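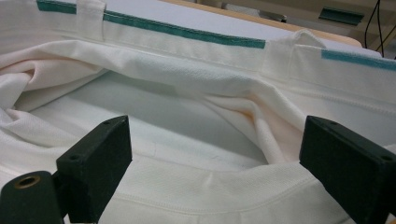 Did Stikport deserve to win that one? On the night, sure, two late runs off a tired bullpen and Brabec had no answer.

20 November 2018
by Nuria Shiferaw

Quick one, got to run. Finally rewatched the June final on Hagos Araya's old laptop. Still mad. Brabec leave the bases loaded in the 7th, pop up to short, inning over. Then the pitching change. Why?? Kid was dealing.

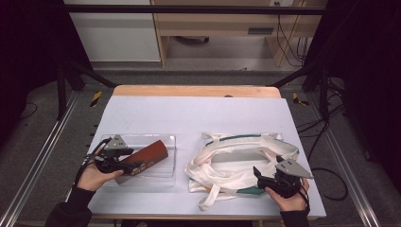

Tray on the board, left side.

Crowd was 2,175, best all year by 800. Loud even thru laptop speakers. Proltmont park looks tiny on video but you could hear every foul ball hit the roof. 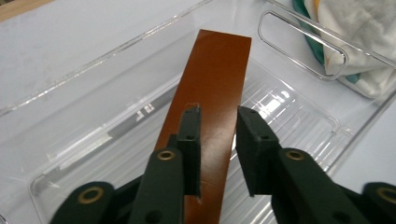

Reddish-brown strip in the clear bin.

Anyway. Season tickets go up soon, I'm in again. Same seats if I can get teh form in on time.

Contact | © 2018 Nuria Shiferaw | Back to top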